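The Bottom of the Toy Bin

Every house with children has one container where the small stuff ends up. Building blocks go in first, then figures, doll accessories and pieces of things that came apart years ago. By July it is usually full, and most of what is in it has not been played with since winter.

Wendbridge has run a toy exchange since 2018, and its sorting tables see a lot of these bins. Families drop off whatever they have. The mix hardly changes from one household to the next: a yellow block, a knitted toy, a little figure lying on its side, something pink with a handle.
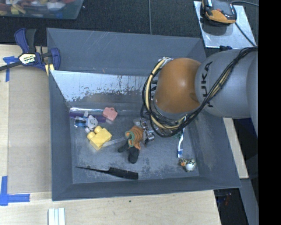

Sorting goes faster by material than by age group. Hard plastic can be washed in a sink at 32 degrees Celsius with dish soap and left on a towel overnight. Knitted toys need a mesh bag and a gentle cycle, and they should dry flat. Check the seams before they go back in circulation.

Blocks are worth keeping even when there are only two of them. The exchange pools loose ones and gives them out by the bag. Single accessories are harder to place. Bezerra Street, the smaller of the exchange's 2 drop-off points, keeps a drawer for them, and parents come in looking for a particular shoe or hat.

Broken pieces with sharp edges go in the trash.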